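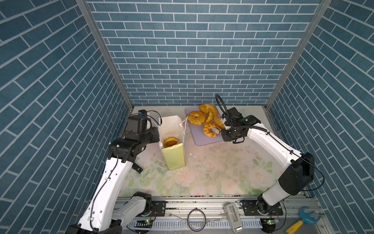
4. Working Rules for the Two-Arm Bagging Cell

This section applies to everyone who runs the Merus cell with bread or pastry. Read it before you turn on arm power.

4.1 Before the run

1. Clear both arm bases and the front rail of tools, screws and spare cable.
2. Check that the cable on each arm is clipped along its full length and can follow the wrist without pulling.
3. Stand the bag upright on the mat with its top open. Set the tray beside or behind it, within reach of the right arm.
4. Set arm speed to 70 percent or lower. New operators stay at 19 percent until Kelechi Garba has signed their card.

CAUTION: Keep hands out of the cell while either arm has power, even if both arms are standing still.

4.2 During the run

5. Let one arm enter the bag at a time. The other may stay at the handle with its jaws open.
6. Stop the run if the bag tips or an arm touches a wall.
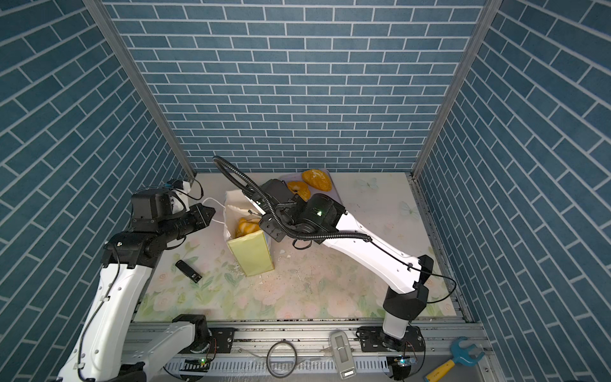 7. Turn off arm power before you move a pastry by hand. Wait 2 seconds, then reach in.

4.3 Gripper fingers and food

Grip force is set on the Prakura panel and must not go above 80 on the panel scale. Soft items need the lowest setting that still holds them. With a ring-shaped bread, put one fingertip through the hole and the other against the outside edge, then close slowly. The toothed inner edge of a tip can tear the crust, so watch that side as the fingers close.

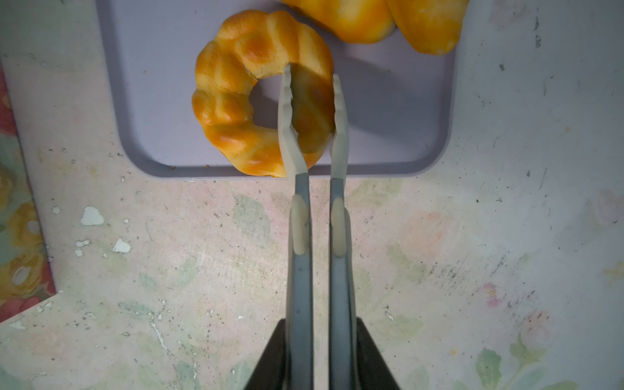
Cleaning is the job of the operator who ends the shift. Turn off arm power at the main switch and wipe the fingers, pads and tips with a damp cloth. Empty the tray and wipe it out to the rim, including small crumbs like the ones near its lower left edge. Brush the mat last. Report chipped or peeled spots in the tabletop print to Janaína Andrade.

NOTE: Food that has been handled in the cell is not to be eaten.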